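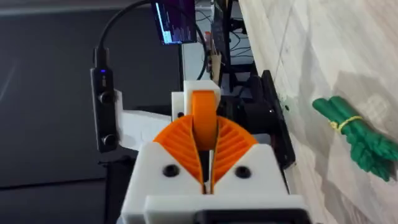
How do you teach two robot arms to tidy a table without programming every move?
You record a person doing the job through the arms many times over, then train a model on those recordings so it can pick the next small motion by itself.

That is the short version of a result put out in July by Hidness, the robotics lab at Mivberg. Longer version follows. Full write-up to come.

The method is called Inside. It changes one thing about how demonstration data gets used: the wrist views are weighted more heavily in the last stretch before a grasp, and the fixed view gets more weight while the arms are still travelling. Same recordings, same network, same training time. Only the weighting moves.

The team collected 1,043 demonstrations on a single wooden bench with toy food, containers and ordinary workshop clutter left where it was. Clutter was part of the plan. Earlier models from the lab did well on a bare table and poorly on a used one, and the group wanted that gap measured. 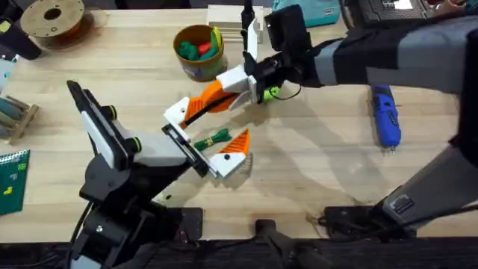 Each demonstration was capped at 60 seconds. Anything longer was thrown out and redone, which slowed collection a good deal in the first weeks. Operators were told to work at a normal pace and to keep their mistakes in, as long as they recovered from them. Recoveries turned out to be useful. A model trained without them tended to close on air and then sit there.

Testing covered 13 tasks, among them putting a toy vegetable into a container, moving a ring from one side to the other and passing a soft item between grippers. Inside beat the lab's own baseline on all but 2. The two it lost were both handovers, where timing between the arms matters more than what either wrist sees.

"The handovers are the weak spot and we are not hiding it," said Pylyp Shevchuk, who leads the work at Hidness. "Near the object we gain a lot. Between the arms, not yet. Thats the next paper."

Fingers on the grippers are the flexible ribbed kind, printed in orange. No force sensing was used in this round. 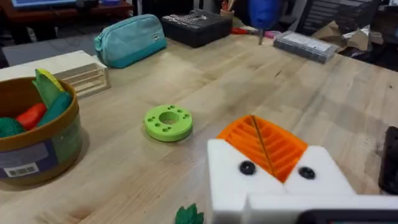
Page last updated: July, 4:40 p.m.

Funding for the project came from the Mykhailiuk program, which has backed the lab's arm work from the begining. The program had no part in choosing tasks or reporting scores.

What gets released: the recordings, the weighting code, the printable finger files and the full list of failed trials. Trained models come later, after a second check on a different bench.

Limits, for anyone writing this up. One lab, one table, one pair of arms. Lighting was not varied on purpose. No claims are made about kitchens or homes.

Press contact: Hidness media desk, Mivberg. Please put "Inside" in the subject line. Interview requests for Pylyp Shevchuk go through the same desk, mornings are best.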